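From: Mwajuma Mugo
To: pludar-collect
Date: 2023-11-28
Subject: Re: [pludar-collect] Table setting, how much variation do we want?

On the Pludar list, Chareonsuk wrote:

> We have finished 695 episodes of the table task at Trevitham and I am
> not sure we are varying the right things. The operators move the dishes
> a little between episodes but the table stays put and so do the arms.
> Modton asked for 1200 by the end of December. Should we carry on as we
> are, or stop and change the setup first? Also, what do we do with
> episodes where the spoon is picked up, put down and picked up again?
> At the moment we bin them.

Thanks for this. I'll take the second question first as it is quicker.

Please stop binning them. If the operator drops the spoon or takes a poor grip and then puts it right, that is a useful episode. Mark it "regrasp" in the notes column and keep it. The last model we trained had hardly any of these in its data, and when it missed the handle it closed on nothing, lifted, and carried on to the plate as if it had the spoon. Only bin an episode if the operator gave up, if somebody reached in by hand, or if one of the camera streams is missing.

If you still have the binned ones on the recording machine, don't empty the folder. I can go through them next week.

On variation: carry on, but change how you do it from the next session. Small shifts of the dishes are fine but they are all much the same to the model. I went through a batch from your upload and in most of them the bowls are at the back or to the right and the spoon starts near the middle. The right arm does nearly all the spoon work as a result.

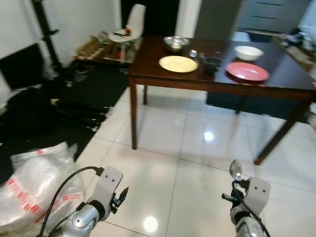 What I would like is for the layout to be reset properly every 15 episodes. Take everything off the table and put it back in a different order. Swap the plates over. Put the spoon on the left for a while so that the left arm has to take it, and in some blocks start it close to a bowl so that the approach is awkward. It will be slower and the operators will complain, and that's all right. I would sooner have fewer episodes than 1200 that look alike.

Some blocks should leave a dish out altogether. The instruction text then has to match, so please check it before you press record. We had a set from another site where the text said "put the spoon in the cup" and there was no cup, and it took two of us most of a day to find them all.

On the shiny things. The steel bowl and the spoon both give trouble in the wrist views when the ceiling lights are on, and the floor throws a good deal back up as well. I don't want you to cover the floor or turn the lights off. The robot will have to work in rooms like that. But do record some blocks with the blinds open and some with them shut, and put that in the notes.

The same goes for clutter in the room. Leave it where it is unless it is in the way of somebody's feet or the cables. If you tidy up, tidy up between blocks and not in the middle of one, so that we can tell later what changed.

Gripping the spoon: the operators have two habits, one where the spoon comes up more or less upright and one where it stays flat. Both are fine. I don't want a rule about it, but I would like each operator to do whole blocks one way and whole blocks the other, and to write down which. Mixed within a block we can't separate them without watching every video.

Please also check the clock on the left arm. In the files I looked at it drifts against the head camera by the end of a long session. Restarting the logger between blocks seems to clear it.

As for the number, 1200 was a figure Modton put in the plan before any of us had tried the task. The full set across all tasks is meant to reach 4000 and nobody there will mind if the table part comes in under. I'll write to them about it. If you get through the remaining weeks with the resets done as above, I'll count that as finished whatever the total is.

One thing I haven't decided is whether to keep the first 695 in the training mix at full weight or thin them out. I'll try it both ways once I have a few blocks of the new kind, so please upload those as you go and don't save them up for the end of the month.

Mwajuma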